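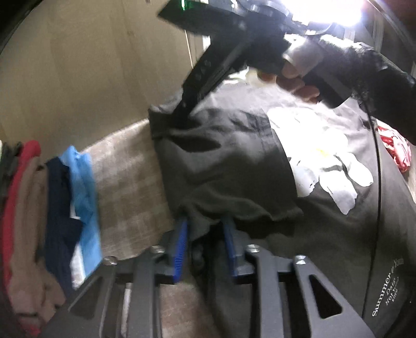
Figura 1. Prenda oscura con flor blanca estampada, a medio doblar sobre la tela de cuadros.

4.2. Doblar en el suelo: lo que pasa con las prendas estampadas

Empiezo por la ropa con dibujo grande porque es la que más guerra me dio en todo el estudio (y la que más me divirtió, todo sea dicho). En el cuaderno de campo de Waltitz tengo 29 sesiones de recogida doméstica, y en cuanto aparece una flor, un rótulo o cualquier cosa enorme en el pecho, la gente cambia de manera de doblar. Con una camiseta lisa se dobla por las costuras y listo. Con una estampada, en cambio, el dibujo manda: unos lo quieren arriba, para reconocer la prenda en el cajón, y otros lo esconden hacia dentro para que no se cuartee.

El caso de la Figura 1 me gusta mucho por eso mismo. El panel doblado tapa parte de la flor y deja el resto a la vista, una posición intermedia que en mi clasificación llamo «pliegue Bulla», por el barrio donde hice las primeras entrevistas. Fíjense también en las arrugas horizontales del panel: yo las cuento como pliegue sin alisar, aunque el contorno general ya sea bastante rectangular. 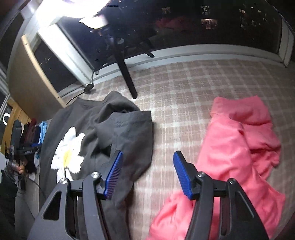

Figura 2. Sudadera con capucha y prenda rosa coral arrugadas en el suelo, junto a la ventana, de noche.

Usamos cookies propias y de terceros para mejorar su experiencia de lectura. Aceptar | Configurar

Lo del suelo merece un párrafo aparte. Cuando preparé el protocolo en octubre di por hecho que todo el mundo doblaría en la cama o en una mesa, y el formulario ni siquiera tenía casilla para otra cosa (la añadí a mano, con bolígrafo, durante 2 semanas). La moqueta tiene sus ventajas: hay sitio de sobra, no resbala y se puede separar la ropa en montones sin que se caiga nada. A cambio, una sudadera con capucha se vuelve un problema serio, porque la capucha hace bulto y no hay borde de mesa contra el que aplastarla. En la Figura 2 se ve bien ese bulto, con la capucha amontonada y la flor todavía visible en el cuerpo de la prenda. En la escala Mudgway, que va de 0 a 12, le puse la puntuación más baja de orden, igual que a la rosa de al lado.
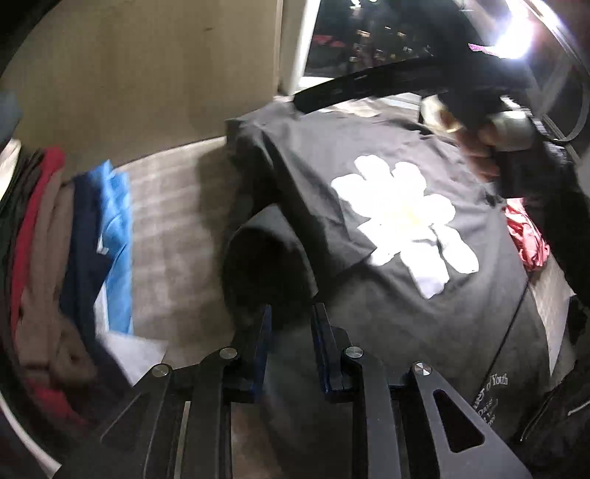

Figura 3. Camiseta negra extendida, con el texto «of Youth» cerca del bajo y una correa negra sujeta en la mano.

Y luego están los accesorios, ¡mi debilidad! Correas, cinturones, cordones... En el corpus de Clemthorpe, con casi 300 fichas, no existía una categoría para ellos y acababan todos en «varios». Yo preferí anotarlos aparte, porque comparten espacio con la ropa y obligan a decidir: o se enrollan, o se cuelgan, o se quedan encima del montón hasta el día siguiente. La correa de la Figura 3 cruza por encima del borde superior de la camiseta y la registré como «accesorio en contacto con prenda extendida», un código larguísimo que luego abrevié a AC. El pliegue grueso de la izquierda (puede que sea una manga) lo dejé sin codificar. Volveré sobre los AC en el apartado 4.3, junto con los calcetines desparejados.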